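4.2 Wall tiling and perceived clutter in small kitchens

The interviews in Section 4.1 dealt with storage. Storage was the topic raised first in all of the homes visited, but it was seldom the topic on which residents had most to say. When asked what they would alter if cost were no object, residents of both estates turned to surfaces, and in particular to the strip of wall between the worktop and the upper cabinets. This section sets out what they said about that strip, and how their comments relate to the layout of the rooms.

The Preltov flats were built with a galley kitchen along one party wall. The Ninholm flats have an L-shaped kitchen with a window at the short end. In both cases the tiled area is the only part of the kitchen wall that remains in view once the cabinets are fitted and the appliances are in place. It is seen at close range, from a standing position, and usually under a light fixed beneath the cabinet. These conditions differ from those assumed in most of the older writing on wallcoverings, which treats pattern as something viewed across a room.

We sorted the tiling into 6 classes: plain, plain with coloured border, brick bond, chequer, figured (fruit, leaves, lettering and so on) and interlocking geometric. The last class covers any layout in which the outline of a single tile is hard to pick out because neighbouring pieces combine into a larger unit, such as a star or a hexagon. A sample of this class is given in Figure 17. The classes were assigned by two of the research team working separately, and disagreements, which were confined to the border between chequer and interlocking geometric, were settled by looking at the joint lines. Where the joints ran straight through the full height of the wall, the layout was entered as chequer.

Residents were then asked to rate their own kitchen for clutter, first as it stood and then with the worktop cleared. The second rating was included at the suggestion of the pilot group at Zepeda, who pointed out that a wall covered by jars and a kettle cannot be judged as a wall. The interval between the ratings was kept short, and the cleared items were moved to another room and not simply pushed along the counter.

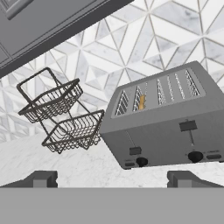 Figure 17. Interlocking geometric class: white tile with grey veining, triangles and diamonds forming stars and hexagons, below a grey upper cabinet. Computer rendering.

The two ratings moved in different ways. For plain and brick bond walls, clearing the worktop lowered the clutter score by a wide margin. For figured walls it lowered the score only slightly, and several residents remarked that the room looked no tidier than before. Interlocking geometric walls fell between these groups, but with a much larger spread of answers than any other class. Some residents rated the cleared kitchen as the calmest they could imagine, while others living with the same layout rated it close to the uncleared state.

Part of this spread can be traced to contrast. Where the pieces differed strongly in colour, residents described the wall as busy whether or not anything stood in front of it. Where the pieces were close in tone, the pattern was noticed mainly on entering the room and was afterwards described as texture. One Ninholm resident said that she had stopped seeing the shapes within a month of moving in, and saw them again only when wiping the wall down. Veined or mottled tile appears to strengthen this effect, as the markings within each piece compete with the joints between pieces and soften the overall figure. We did not have enough veined walls in the sample to test this separately.

A second part can be traced to the cabinets. The bottom edge of an upper cabinet cuts across the tiling, and a layout made of large units is seldom cut at a point where a unit ends. In the galley kitchens at Preltov the cut fell partway through the top row of stars along the whole length of the wall, and residents mentioned it without being prompted. They used words such as "unfinished" and "chopped". The same layout at Ninholm had been set out from the cabinet downwards, so that the cut row fell at the worktop, where the upstand and the items on the counter hid most of it. Ratings there were lower both before and after clearing. The difference in setting out was a decision of the tiler and does not appear on the drawings of either estate.

Cabinet finish also had some bearing on the answers. Matt doors were preferred to gloss doors by residents with patterned tiling, who complained that gloss doors repeated the pattern by reflection. Residents with plain tiling expressed no preference. Door profile (flat, or with a raised surround) had no measurable effect in any class, although it was the feature on which the landlord's own survey had spent most of its questions.

Cleaning needs to be considered apart from appearance. Interlocking layouts contain a greater length of joint for a given area than square tile of similar size, and the joints meet at sharp angles where grease tends to collect. Residents behind whose hobs such tiling ran reported more frequent cleaning, and it is possible that this raised their ratings of clutter indirectly, through a general dissatisfaction with the wall. To check this, the analysis was repeated with the hob wall left out. The order of the classes was unchanged, but the gap between interlocking geometric and brick bond became smaller. The figures are given in Table 18, together with those for the Utness flats, which have electric hobs set on an island and so have no hob wall.

The Utness results should be read with some caution. The flats there are larger and were let more recently, and most of the residents had chosen their own tile from the landlord's range. Choice is known to affect ratings of this kind, and we had no means of separating it from the effect of the tile. It is nevertheless worth recording that the preference for low contrast held at Utness as it did elsewhere, and that residents who had chosen a high contrast pattern from a small hand sample were the most likely to say that they would choose differently a second time. A hand sample shows 2 or 3 units of the pattern at most, and gives little idea of how the wall will look when the units repeat along its full length.

The question of lighting, which several residents raised in connection with their tiling, is taken up in Section 4.3.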